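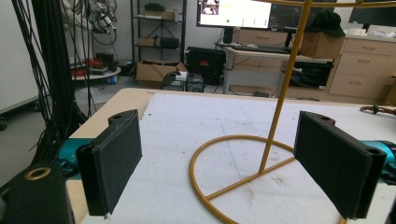

How to give a short public comment at a county hearing
Written by Renata Nowakowski for the Tumstead Citizens' Page

In January I spoke for the first time before the county commission in Tumstead, about the new fees for storage permits. I had prepared four pages. The chair stopped me in the middle of page one. After that evening I asked Macario Villalobos, who speaks at such hearings often, how he prepares, and this page is mostly what I learned from him and then tried myself.

Step 1. Read the agenda before you write anything
The agenda is posted on the county site under Meetings. Find the number of the item you want to speak about and write it on the top of your paper. If your subject is not on the agenda, you must use the open comment period, and this one has a separate sign-up sheet.

Step 2. Know your time
In Tumstead each speaker gets 2 minutes. At normal speed I read roughly 300 words in this time, but at the microphone I am slower, so I write less. Read it aloud at home with a clock, standing up. Reading silently gives you a wrong result.

Step 3. Write the request first
Your first sentence should have your name, your part of the county and what you want the commission to do. For example: "My name is Renata Nowakowski, I live in Taserberg, and I ask you to vote no on item 7." The explanation comes after. If they cut you off, the request is already in the record. 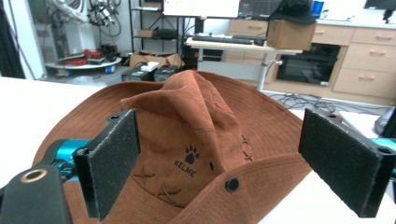 Can I bring somebody else's letter and read it?
You can, but it counts as your own time. It is better to hand the letter to the clerk before the meeting and only mention it when you speak.

Step 4. Choose one story and one number
My number was the fee, which was going from 700 to 725 dollars. The increase is small, and I said so – then I explained that small clubs pay it for every building. For the story I told about the Pawlak range, where the members repaired the fence themselves and still had to pay for a second inspection. Do not put in more than this. The commissioners hear many people in one evening.

Step 5. Sign up early
The sheet is on the table at the door 40 minutes before the meeting opens. Write clearly, because the chair reads the names aloud from it. 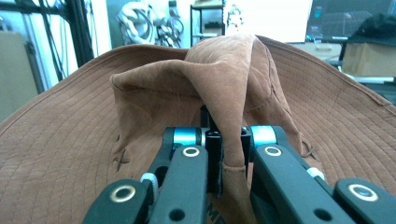 Step 6. Speak to the chair
Look at the chair and not at the public behind you. Do not answer people who call out from the seats, also when they agree with you. When the yellow light goes on, finish your sentence and go to your last line.

Step 7. Send the text afterward
Email your comment to the clerk the next morning, with the item number in the subject line. Keep the reply.

Last updated 17 September 2018. The sign-up rules in Drolliretti are different, please check with their clerk.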